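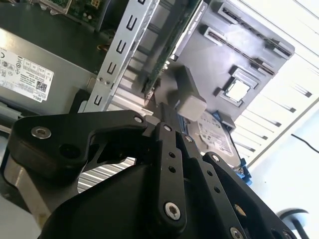

September, bench 2, started a bit after 9 am

OK, picking up where the last entry stopped. The plan was to get the planner off the hand-tuned waypoints for the desktop teardown and onto the new grasp server, and I'm most of the way there, with a couple of detours I should write down before I forget why I made them.

First detour: the approach cone. Lendow (the planner, for anybody reading this from the Hebden side) was still sampling approach directions in the world frame. Fine for a part standing in the fixture, awful for anything inside a chassis, where the only sensible way in is usually straight along the normal of whatever the part is plugged into. I moved the sampling into the part frame, so each part now carries its own preferred axis and a tilt limit in the config. Planning failures for the RAM dropped right away! The card is still grumpy. I think the retention bracket collision mesh is too fat there, because I padded everything by the same 3 mm months ago and never went back. Made the padding per-mesh. Haven't tuned it.

Second detour, and this one ate the morning: the wrist camera segmentation kept losing the fingertips against dark plastic. Black fingers, black memory slots, black card cover, what did I expect. The mask would bleed off the finger plate and onto the slot, and then the pose refiner would happily snap to the wrong edge. I tried turning up exposure (no), tried a different threshold (also no), and finally did what I should've done first, which is render the gripper model from joint state and subtract it before the segmenter sees anything. We know where the fingers are! We have encoders! The renderer adds a little latency but I can live with it at the rate we run refinement.

One gotcha if you copy that code: the screws. The CAD we render from doesn't have the screw heads on the linkage bars, so they survive the subtraction as shiny little blobs. The refiner mostly ignores them. I dilated the mask a few pixels and moved on. Onwood branch has it under a flag, off by default.
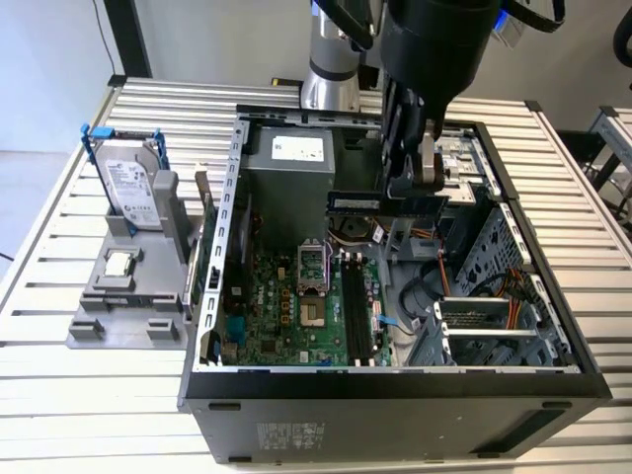
After lunch, in-hand pose for the memory modules. Until now we assumed that once the fingers close, the module is exactly where the grasp said it would be. It isn't. It can rotate a little in the fingers, and over the length of a stick that turns into real error at the far end, right where it has to line up with the slot. So the overhead view now does a quick line fit on the long edge of the module while the arm holds still above the board, and the correction goes into the tool transform before the insert or place motion is planned.

The hold is 600 ms at the moment. I tried 50 first because I'm impatient, and the arm was still settling, so the fit was garbage. Something in between is surely fine. Leaving it slow until the rest is stable.

State machine changes, short version:
- HOLD_AND_FIT is a new state between RETRACT and TRANSFER
- if the fit residual is too high it goes to REGRASP, which for now just stops and pings me
- latch lever logic untouched, still its own subtree
- CPU lid open/closed is now read from perception where it used to be a counter in the script (yes, a counter, sorry)

That last one has bugged me forever. If you restarted mid-sequence the script believed the lid was closed no matter what, and would plan a lid motion against a lid that was already up.

Also found out the replay tool from Rarkitthorpe drops the gripper topic if the log is longer than 725 seconds. Buffer limit, hardcoded, found it by grepping. Patched locally, need to send it upstream. If your plots show the fingers frozen at the end of a long run, that's the cause, don't go chasing the driver like I did.

Still open:
- tune padding on the retention bracket and retry the card
- REGRASP needs to do something real
- fixture poses are still typed in by hand, would love to fit them from the overhead view too
- shorten the hold

Config is pushed with the per-part axes. Please don't edit the drive caddy entry, I'm halfway through changing its tilt limit and the number in there is wrong.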